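3.2 The counter as a place of arrival

We began with the cupboards, as most studies of household storage do, and gave them up within a month. Cupboards are where things are supposed to be. In the homes around Tiddale that took part in the work, the more informative surface was the kitchen counter, and on the counter the open basket. The arrangement we came to call the two-basket counter is shown in Figure 4. 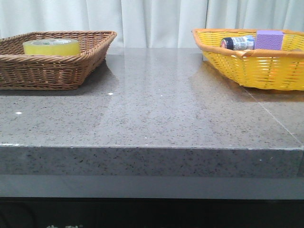
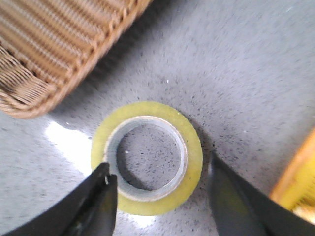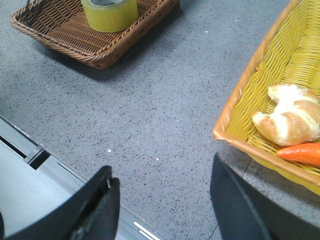
Figure 4. Speckled grey counter with a roll of clear tape. In the first and third pictures the roll is in the brown basket; in the second it lies on the counter.

Householders were firm about what their baskets were for. Asked in the first interview, they gave each one a title, often a rather grand one: "the post", "the fruit", "things for the car". Asked again in June, with the basket in front of them, most gave the same title and then went quiet while they looked inside. We recorded the title and the contents separately and did not press the point.

Our inventory covers 159 baskets, bowls and trays, taken together here as open containers. An item was coded as "at home" if it matched the householder's own title for the container, as "lodging" if it did not match but had been there at the previous visit, and as "passing through" if it was new and did not match. The last two categories are hard to tell apart at a first visit, so first visits are left out of Table 3. One household objected to "lodging" on the grounds that the screwdriver in question had been there longer than the fruit bowl. We have kept the term.

Adhesive tape deserves a paragraph of its own, which is more than it receives in the existing literature. It was the item most often coded differently by the 2 coders, and the disagreements were never about what it was. Tape has no room. It is stationery to the person wrapping a present, hardware to the person mending a hose, and packing material for a fortnight either side of a house move. Householders who could say at once where the scissors lived would name three places for the tape and then find it in a fourth. It also tends to be put down at the spot where the job ended, which may be some way from the spot where the job began. For coding purposes we treated a roll on a bare surface as out of store, however long it had plainly been there, and a roll in any open container as stored, however unlikely the company.

Toys raised the opposite problem. Toy food in particular has a perfectly good claim on the kitchen, and children pressed this claim with some energy. Our first scheme, adapted from the Budeo storage checklist, placed all toys under "misplaced" when found outside a bedroom or playroom. Applied strictly, it would have had us mark down a family for keeping a carrot in a kitchen basket. We therefore added a code for items in the right room for the wrong reason. Gündoğdu, the second coder's preferred software, did not accept a label of that length, and the items appear in the data as "RRWR".

Each household was also given 20 paper tags and invited to tie one to any object which, in their view, had no proper place. We expected the tags to last the whole study. Several households asked for more by the second visit, and one returned the full set unused, having put them somewhere safe and only lately come across them. These tags, pooled with the Drernard pilot, give us around 1000 tagged or coded objects, from which the groupings in Section 4 are drawn.

Two cautions apply. The first is that our visits were announced, and an announced visit is a well-known cause of tidying. Contents may therefore flatter the household, although the state of some containers suggests that the effect was modest. The second is that open containers are easy to inspect and drawers are not. We asked to see one drawer per kitchen, chosen by the householder, and were shown a great many cutlery drawers. The drawer beside it was mentioned often and opened rarely, and we make no claims about what it holds.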